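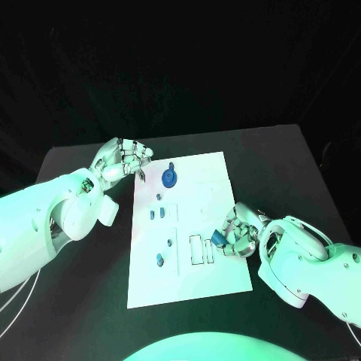 Call for Operators and Doubters: Two-Handed Peg Board Trials at Windby

Windby is looking for 28 people to help us find out whether any of the hardware we have been sold does what the sales sheet says. You will drive a pair of robot arms by hand, put blue parts into a white board, and tell us in writing what went wrong. Each person who completes the program is paid $600. Applications close on 2021-06-04.

Why we are doing this

We own two sets of five-finger hands, the Niren and the Guérin, and we run them with two controllers, our own old one and the newer Eltik. Everyone who makes a hand has a video of it picking up an egg. We have watched a lot of eggs. What we can't get from a video is how many tries came before it, who was driving, and how long that person had been practicing.

Our own numbers aren't much better. In November we ran a comparison with in-house drivers, and the Niren hand came out ahead on nearly every part. It was also the hand those drivers had used most. One of them had helped tune it. I signed off on that report and I would like to replace it with something I believe.

So we want people who have no stake in either hand. You don't need to think robots are wonderful. You don't need to think a human-shaped hand is a sensible way to put a peg in a hole, either. I'm not sure it is, and a plain two-jaw gripper may be added to the comparison if we can get the mounts done in time.

What you will do

The work is done at a table with a black curtain behind it. You sit at a station away from the arms and wear tracked gloves. A set of pegs, cylinders and a round part has to go where it belongs on the board. Some of the parts are small enough that a finger hides them completely just when you need to see them, and most new drivers find this more tiring than the gripping itself.

You will do this with each hand under each controller, in an order drawn for you beforehand. You won't be told which controller is running. The hands can't be disguised, so we will have to live with that.

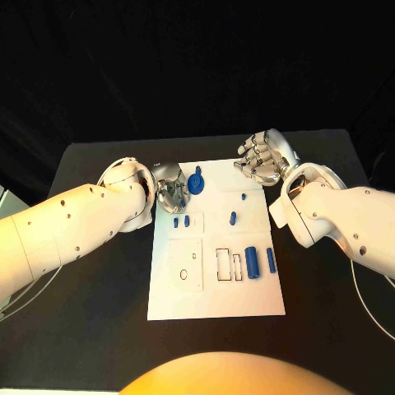
Quentin Maillard thinks the whole plan is unfair to the controllers. His argument, made at length in our last planning meeting, is that a new driver blames the controller for every dropped peg, and that a week of scores from beginners will mostly measure beginners. He would rather have four good drivers for a month.

He may be right. We are keeping the larger group anyway, and adding a fixed practice period before anything is scored. If the scores are still climbing at the end, the report will say so on its first page.

Schedule and pay

The program runs over seven sessions. The first two are practice and are not scored. Each session is three hours long with breaks, and you pick your slots from a shared calendar. You may not do two sessions on one day. Hands get tired, and so do people's necks.

Pay is the flat $600 given at the top, sent after your last session. If you drop out we pay for the sessions you finished, at an equal share each. If we cancel on you less than a day ahead, that session counts as done.

We record the head camera view, the glove data and the arm data. We don't record your face or your voice. Your written comments will be quoted without your name, including the rude ones.

What we measure

A part counts as placed when it is fully seated and both hands have let go. A part that leans, sticks halfway, or has to be nudged by a member of staff doesn't count. We log time, drops, and the number of regrasps, and a regrasp is any time the fingers open and close again on the same part.

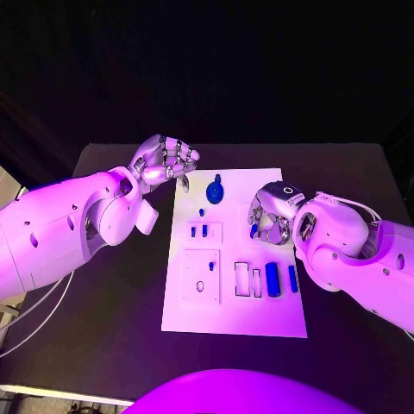

We also log the time spent doing nothing useful, and I expect that figure to be the interesting one. In the November runs a driver would often line up a peg, stop, lean in toward the screen, and wait. None of that showed up as an error. It made up a good part of the clock, and the report left it out because we hadn't thought to define it.

Lighting will change between sessions. One supplier tells us its camera setup is steady under any color of light. We intend to check.

Who should apply

You need to be 18 or over and able to sit and move both arms freely for a session. Normal or corrected eyesight is fine, but please tell us if you have trouble telling colors apart, as this affects which runs you are given. We welcome people who sew, fix watches, play an instrument, or work on small engines. We also want people who do none of those things — a group made only of nimble people would flatter both hands.

Please don't apply if you have worked for, or been paid by, the makers of the Niren, Guérin or Eltik products. The same goes if you have driven any of them for more than an hour.
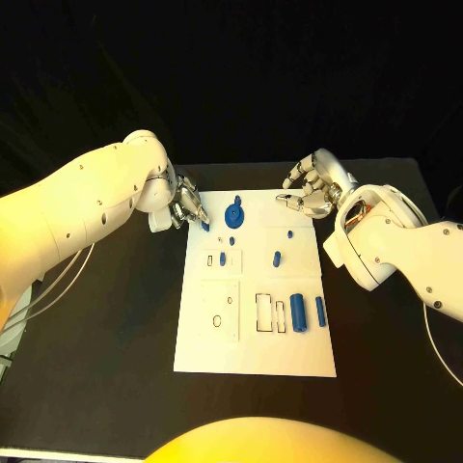
The question I most want answered is whether two hands are worth the trouble. A second arm doubles the things that can break, and it needs another glove, another set of cables and more setup time. Now look at how the work gets done. The left hand is down on a small peg at the corner of the board with its fingertips pinched together, and the right one is up over the other side, open, index finger out. I'd like to know how much of a session looks like that. If the answer is most of it, we should say so and price the second arm accordingly. We will be marking every stretch in which only one hand touches a part.

How to apply

Send a short note to the Windby trials desk with your name, the hours you could come in, and which hand you write with. Add a few lines on a tool or machine you were told was good and found wasn't, with enough detail that we can follow what happened. We read those first. A resume isn't needed.

Everyone who applies will get an answer, and everyone who takes part will be sent the full results, with the run-by-run table included.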